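Fokus: your questions, my answers

I get a lot of mail about Fokus, the little podcast player I've been building on evenings and weekends, and most of it asks the same handful of things. So I've put them in one place. If yours is missing, write to me anyway (the address is in the app, under Settings, then Contact).

What does Fokus do?

It plays podcasts! You subscribe to shows, new episodes turn up in a list, you press play. It also remembers where you stopped, even if you hopped off to a different show in the middle. I made it for people like me who follow too many shows and finish very few of them.

Is it free?

Yes, for up to 17 shows. After that there's a one-time payment of $2 and the limit goes away for good. No subscription. I hate those too.

Why 17?

That's how many shows I had myself when I wrote that bit of code. I keep meaning to pick a nicer number.

Which phones does it run on?

Android only for now. There's no iPhone version and I don't own an iPhone, so please don't hold your breath. Tablets work fine, though the episode list looks a bit stretched if you hold one sideways.

How do I bring my shows over from another app?

Most podcast players can save your list as an OPML file. Look for "Export" in the old app, save the file to your phone, then open Fokus and go to Settings, Import. Pick the file and tap Ok. A big list takes a while (the biggest one anybody has sent me had 353 shows in it, and I went and made a cup of tea), so leave the screen open until the counter stops.

If the import gets stuck partway, close the app, open it again and import the same file a second time. It skips whatever is already there, so you won't end up with doubles.
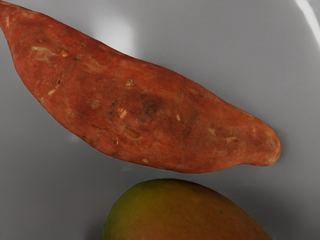 Where do my downloads go?

Into the app's own folder, which means that uninstalling Fokus deletes them. If you've got an SD card, you can switch to that under Settings, Storage. Only new downloads go to the card, and the old ones stay where they were until you play or delete them.

Can I stop it from filling up my phone?

You can! Set "Keep at most" to any number up to 100 episodes. Once you reach it, the oldest played episode goes first. Anything you've marked with a star is left alone, and so is anything you're halfway through.

My episodes stop when the screen turns off. Help?

This is the one I hear the most. Your phone is trying to save battery and puts Fokus to sleep. Open your phone's own settings, find Fokus in the list of apps, look for Battery, and choose "Unrestricted." The wording is a little different from one phone to the next, so poke around if you don't see it right away.

What's the Wesen theme?

A dark theme with bigger letters, drawn by So-yul Won, who also did the icon. I liked it so much that I use it all day long, but it isn't switched on when you install the app. You'll find it under Settings, Looks.

Does it work with Galwood speakers?

Over Bluetooth, yes, play and pause both work. The skip button on the speaker jumps to the next episode instead of ahead 30 seconds, and I haven't figured out how to change that yet. If you have, please tell me how.

Do you collect anything about me?

No. There's no account and no sign-in, and your list of shows stays on your phone. The shows themselves may count downloads on their end, and that part is out of my hands.

When is the next version coming?

June, if the sleep timer behaves. It currently fades out nicely and then starts playing again a minute later, so I have some work to do there.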